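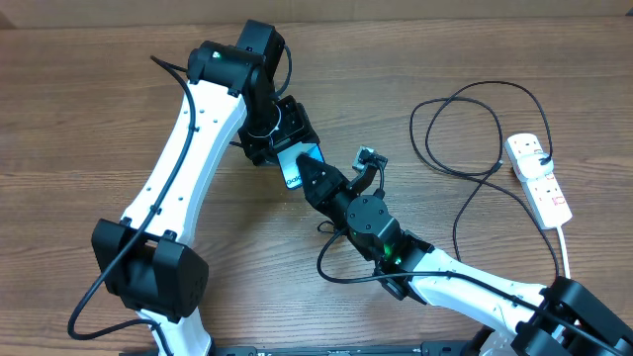
Miriam Kestle

Small boxes are hard to store. Big ones can be flattened and slid behind a door, and shoeboxes stack well enough, but anything that fits in one hand tends to go into a drawer and stay there until the drawer won't close.

I started paying attention to them in September, when I cleared out the sideboard at home in Flakthorpe. It had 2 drawers given over to boxes that had once held something else. There were soap boxes, tea boxes, a box from a watch I no longer own and several light-blue ones of the sort a lot of bathroom and stationery products come in. I put the lot on the dining table on a Sunday morning and had to eat lunch on the couch.

Pale blue is common at this size. Walk down the pharmacy aisle and it is one of the main colours on the shelf, usually with a darker blue on the sides and a short name in rounded letters near the bottom edge. It shows up well against brown wood, so a blue box is easier to find on a kitchen table than a kraft one. That matters more than you might expect if you are sorting a lot of them in the late afternoon.

At Pomare, a gift and homewares shop on the main street, they sell small goods by post and keep an inventory of every carton in the back room. The last count came to 886, flat and made up together. The shop used to buy nine sizes. It now buys 5, and the smallest is still the one that runs out first. Most orders are for a single item, often a candle or a bar of soap, and the smallest carton goes inside a padded mailer with room to spare.

The packing is done at an old dining table with a brown wood-grain top. It is the right height for standing and wide enough to have the goods on the left, the tissue in the middle and the finished parcels on the right. The staff tried a white bench for a few months and went back. Scraps of white tissue disappeared on it, and the glare from the window was tiring.

The wood-grain top does have one fault, which is that clear tape vanishes on it. They keep the tape in a heavy dispenser screwed down at the far corner and have stopped leaving strips along the edge.

Choosing a box

The usual mistake is to pick a box by looking at the lid. Depth is what catches people out. A jar that sits neatly inside the outline can still stand a few millimetres proud, and once the flaps are forced down the corners start to split. Put the item in first, close the lid without tape, and turn the whole thing on its side. If you hear it move, add tissue at the ends before you add any on top.

Boxes that have been used before need a look at the folds. Card goes soft along the crease well before it tears. Press each long edge between finger and thumb, and if it gives, use the box for storage at home and leave the mail to a newer one. Glossy printed boxes last a bit longer than plain ones but don't take tape as well. Paper tape lifts off them within a day or so.

When picking up a small light box, hold it by two opposite sides, close to the ends. Squeezing the middle bows the panels and can pop the lid. The same goes for setting it down: one lower edge first, then the rest.

Keeping them at home

Danico makes a shallow drawer divider that suits this kind of thing, and I bought one at $165 for the full sideboard set. I would not call it cheap. It holds small boxes upright with the open end facing you, so they can be used as compartments in their own right. Buttons, picture hooks and spare fuses all went in. Sinero has a similar divider in wire, but narrow boxes tip between the bars.

You can do much the same with a shoebox lid and some patience. Stand the small boxes in it, tallest at the back, and fill any gap with a folded piece of card. Cut the flaps off the ones you plan to reach into often. Leave the printing facing out if you like it, or turn the boxes inside out and reglue them along the one seam, which takes a few minutes each and gives you a plain surface to write on.

I kept over half of mine in the end. The blue ones hold receipts now, filed by month, and the watch box went out with the recycling. The second drawer has tablecloths in it again.

Pomare takes clean small boxes at the counter if you have more than you need. Flatten them first and remove the labels.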